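Looking After a Bare Concrete Floor
Posted July 7, 2022
Filed under: Workshop, Basement, Garage

A bare concrete floor takes a lot of abuse, and most people give it a sweep twice a year and leave it at that. It will survive that treatment. It will also throw dust onto everything you own, soak up every spill, and get harder to clean each season. The tips below are for plain gray slabs in workshops, basements and garages. Polished or stained floors in living areas need different products.

Find out what you have

Pour a tablespoon of water on the floor in a few places. If it beads up and sits there, the slab has a sealer on it. If it darkens the concrete within a minute or so, the slab is bare or the old sealer has worn off. Check near the door and in a back corner, as the two often give different answers. My own floor was sealed along the walls and bare down the middle where the car used to go.

Next, tape a square of clear plastic to the slab, all four edges down tight, and leave it overnight. Drops of water under the plastic or a dark patch on the concrete mean moisture is coming up from below. Don't paint or seal a floor that does this. The coating will peel. Look at your gutters and the slope of the ground outside first, and run the test again after a dry spell and after a wet one.

Sweeping

A stiff push broom moves the chips and gravel but puts the fine dust in the air, where it hangs for an hour and comes down on the bench. Use the stiff broom first for the heavy stuff, then go over the floor with a soft one and some sweeping compound. You can buy compound in a tub. You can also dampen a bucket of sawdust with plain water until it clumps when squeezed, scatter it along one wall, and push it across. Don't use walnut or cedar sawdust for this, both can leave a stain on a pale slab.

A shop vacuum with a fine dust bag does a better job than either broom. The bag matters more than the vacuum. Without one the filter clogs in ten minutes and the motor starts to whine.

Washing

Twice a year is enough for most shops. Move what you can, vacuum, then mop with warm water and a small squirt of dish soap or a pH-neutral floor cleaner. I use the Hernine neutral cleaner from the farm store, one capful to a bucket. Two capfuls leaves a film. Change the water when you can't see the bottom of the bucket.

Skip vinegar. It is an acid and it eats slowly at the surface of the concrete, which makes more of the dust you are trying to get rid of. Skip bleach too unless you are dealing with mildew, and never put the two together.

Rinse with clean water and push it out the door with a squeegee. Set a box fan on the floor pointing across the slab, not down at it. If you wash in February, as I did once, leave the heat on low and give it a full day.

Oil and grease

Fresh oil: cover it with clay cat litter (the cheap kind, no scent, no clumping), grind it in with your shoe, leave it overnight, sweep up. Do it a second time with new litter. Bag the used litter and check with your local waste site about where it goes, as most will not want it in the regular trash.

Old oil: mix powdered laundry detergent or baking soda with a little water to make a paste, spread it a quarter inch thick, cover with plastic wrap and leave it for a day. Scrub with a nylon brush and rinse. You will get most of it. A faint shadow usually stays, and it may take three rounds before you stop seeing it from the doorway.

Don't use a wire brush. The bits of wire that break off stay in the pores and rust.

Rust marks

Lemon juice will lift a light rust ring from a paint can or a tool left out. Put on just enough to cover it, wait ten minutes, scrub, and rinse very well. It is an acid like vinegar, so keep it on the spot and off the rest of the floor. For deep rust, buy a remover marked safe for concrete and try it behind the door first.

Cracks

Hairline cracks can be left alone. Anything you can fit a dime into should be cleaned out and filled. Rake it with an old screwdriver, vacuum it, and push in foam backer rod if it is deep. Then fill with a polyurethane crack sealant. Trollow makes a gray one that comes close to the color of old concrete and levels itself. Cut the nozzle small and go slowly, as it spreads further than you expect.

If one side of the crack is higher than the other, or it is wider this year than last, get somebody to look at it before you fill it.

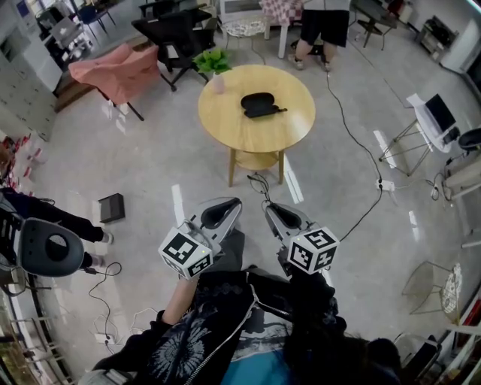 Sealing

If the water test showed bare concrete and the plastic test came up dry, a penetrating sealer is worth the money. It soaks in, doesn't change the look much, and cuts the dust down. My shop floor is 194 square feet and took one gallon of Graltitz penetrating sealer with a little left over. Read the coverage on the can, then buy extra if your slab is rough.

Wash the floor first and let it dry for two days. Roll the sealer on thin with a medium-nap roller, starting at the far wall, and wipe up any puddles before they turn white. Keep the doors open and wear a mask rated for whatever is on the label. Stay off it for a day, and wait three before you put anything heavy back.

Film-forming sealers and floor paint look better for the first year. They also get slick, and they lift under hot tires.

Mats and feet

Put a rubber mat wherever you stand for long stretches. Lift it once a month and let both sides dry. Steel legs on benches and shelves should sit on plastic caps or scraps of vinyl tile, otherwise you get rust rings. Cardboard boxes go on a pallet or a shelf, never on the slab, even in a basement that seems dry.

What to keep on hand

Push broom and soft broom
Tub of sweeping compound
Bag of clay litter
Nylon scrub brush on a long handle
Neutral cleaner
Floor squeegee
One tube of gray crack sealant, stored indoors so it doesn't freeze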